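Recipes Should Be Written by Weight

Monday, May 17, 2021

The Lengyel Baking School has taught home bakers for many years, and in that time its position on one question has grown firmer. Recipes intended for the general public should give their dry ingredients by weight. Cup measures may be printed alongside for those who want them, but they should come second.

The case rests on flour. A cup that has been dipped into the bag and leveled holds noticeably more than a cup filled by spoon, and a recipe seldom says which method its author used. The reader follows every line with care and still takes a dry, heavy loaf from the oven. Most readers then blame themselves. In our view the fault lies with the page.

Publishers often reply that American households do not own scales. That may have been a fair objection once. A plain digital scale can now be bought for less than the price of a good cake pan, and it takes up less room in the cupboard.
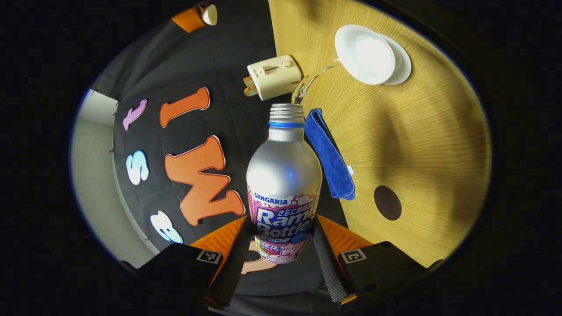 There is also the matter of cleaning up. A baker who weighs can set one bowl on the scale, return the display to zero after each addition, and finish with a single bowl and a spoon to wash. Sticky ingredients such as honey and peanut butter go straight from the jar.

We do accept some limits. Small amounts of salt, yeast and spice are beyond the accuracy of many kitchen scales, and teaspoons remain the sensible tool for them. Family recipes written in cups deserve respect as well. Our advice is to make the recipe 2 times, weighing each cup as it is filled, and to write the figures in the margin.

Beginning in July, all 59 recipes in the school's course book will list grams first. Instructors at our Vimholm kitchen will continue to explain cup measures to any student who asks. We encourage newspapers, food companies and community cookbooks to adopt the same order.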